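Home Opinion House & Yard Letters Archive About
Search this site Enter keyword Go

The trouble with "solid wood"

I have been shopping for a kitchen table since February, and I no longer believe a word on a price tag.

Start with "solid." At the Domwood showroom outside Vanotville I asked a salesman what the word meant on a table marked $1,509. He said it meant the table was solid. I asked if it was one kind of wood the whole way through. He said it was "wood content throughout," and went to find a brochure. The brochure said "crafted from nature." So is a bird's nest.

Then there is the finish. Tullik, whose catalog lands in my mailbox whether I want it or not, sells an oil it calls "lifetime protection." Read the small type and you learn that the lifetime needs a fresh coat every 3 months. I have owned cars that asked for less. A can costs $91, and the catalog suggests buying two.

I will grant that some people love the upkeep. My neighbor oils his table on Thursday evenings with the radio on and seems happier than I am. Fine. But he bought his at an estate sale for $200, and it came with no promises at all. It has rings on it from somebody else's coffee. He put down a tablecloth for company and that was the end of the matter.

What bothers me most is the talk about "character." A knot used to be a flaw and you paid less for it. Now a knot is character and you pay more. A crack filled with black resin is a lot of character. At one place, Dambrauskienė, I was shown a top with a split I could have lost a spoon in, and was told it "tells a story." I have stories. I wanted somewhere to put the soup.

I don't think the sellers are crooks. I think they have found out that most of us will not turn a table over and look at the underside, where the truth is usually plain enough. Bare edges, staples, a sticker. Bring a flashlight. If they won't let you crawl under it, keep walking.

Wooden tops, with small things set out on them:

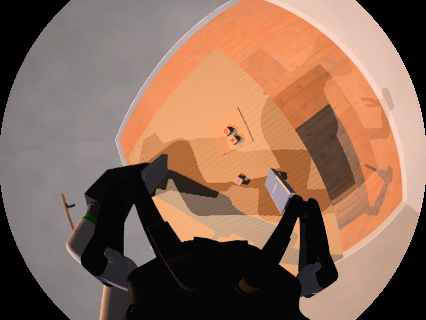
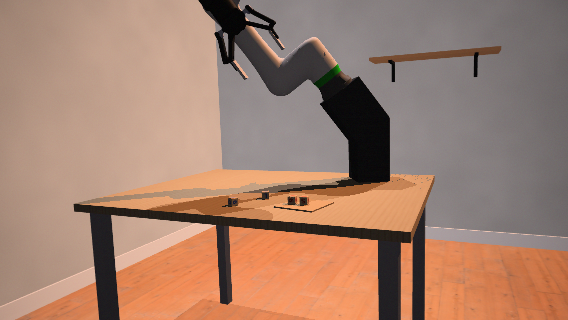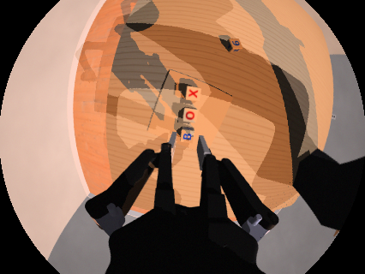 Is an expensive wooden table worth the money?

Only if you have looked underneath, know what it is made of, and would still want it with the tag torn off. Otherwise buy a used one and spend the difference on chairs.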